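Clearing out the craft cupboard, part two

28th June

Quick one, have got fifteen things to do before tea and the blog has been silent for ages. Sorry if it's a bit all over the place.

So. The cupboard. Those who read part one will know I got as far as the top shelf and then gave up and ordered a curry. The top shelf is still lovely. Everything under it was a disgrace until yesterday.

Second shelf was wool. I don't knit much now, hands won't have it for longer than half an hour, but I've still got the best part of a Flotwood sack full of half balls and ends. Flotwood is the scrap shop by the canal for anyone new, you pay 15 pounds a year and can fill a sack whenever you go. Dangerous place. I've been a member too long. Anyway the wool is now in two bags, one to keep and one to go back to Flotwood, where I will probably buy it again in August.

Third shelf, paper. Card, tissue, sugar paper gone pale down one side from the sun. A whole packet of 250 sheets of cream card that I bought for wedding invitations (not mine) and the bride went off and had them printed. Never opened. I did have a moment of thinking ooh, could make my own Christmas cards. No. I've said that every year. It's gone to the school.

Then glue. Why have I got so much glue. Most of it had set solid in the tube, which I found out by squeezing, one after another, like an idiot. One went off at the seam and got me on the jumper. The Wema one was still good, so that stays, and so does the big tub of PVA with the skin on top, you just peel the skin off and it's fine underneath. Quite satisfying if I'm honest.

Bottom shelf was the worst. That's where the small stuff lives. Beads, hooks, jump rings, press studs, watch parts from when I was going to make earrings out of watch parts. All of it bought in little plastic packs and none of it ever put back in them properly. You pick one up and the back drops off and you're on your knees with a torch. I have stepped on a press stud in bare feet at 6 in the morning and I don't recommend it.

What I decided in the end was bowls. I've tried the drawers — the Reria ones with the tiny knobs, which stick — and I've tried jam jars, which are fine till you want the thing at the bottom. And labelled tins, which look smart but then you can't see in, so you end up opening every tin in the row. A shallow bowl you can just look into. Took everything off the bottom shelf, put it out on a table where I had some room, and went through it a bowl at a time. One kind of thing per bowl, then decide.

Rules I made up as I went:

If it's loose and I know what it's for, it goes in a bowl.
If it's loose and I don't, bin.
If it's still in its pack, the pack goes in the bowl as it is and doesn't get opened till I need it.

That last one has saved me hours. Opening packs is how I got into this mess in the first place.

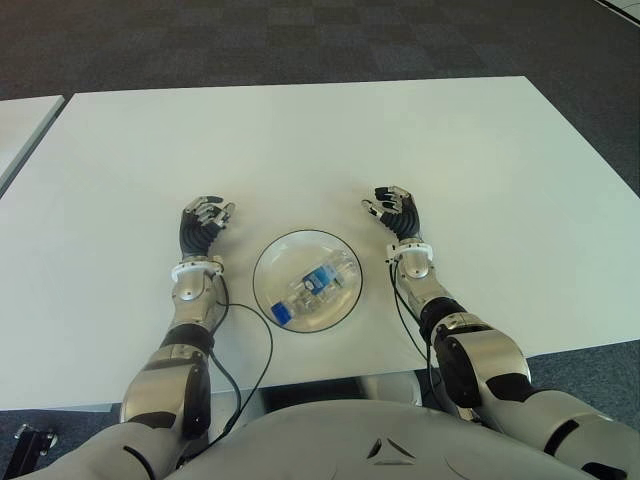
Glass is best for this, I reckon, having tried most of what was in the kitchen. The blue mixing bowl was too deep and the pasta dishes are patterned so you lose every bead against the flowers. With a clear shallow one on a white table you can see straight through the bottom, and even a see-through plastic pack laid in it at a slant shows up well enough, the blue label helps and so does that little bit of darker blue at the end. Anything all clear I'd stick a dot on. The thin dark rim is handy too, it shows you where the bowl stops, and I have knocked enough glass off tables in my life to be grateful.

I'm up to 22 bowls' worth done now, though I haven't got 22 bowls, I just empty them into bags and start again. The bags go in the old Baptiste biscuit box, which turns out to be exactly the depth of the shelf. Did a small dance about that.

Still to do: ribbon, which is all in one knot, and the drawer with the zips. I've got 42 zips. Counted them because I didn't beleive it. Most of them are brown. I don't sew trousers.

If anyone local wants brown zips leave a comment and I'll put them in an envelope for you. Right, the washing's been sat in the machine since lunch and it looks like rain, so it'll have to go on the airer. Ribbon next time.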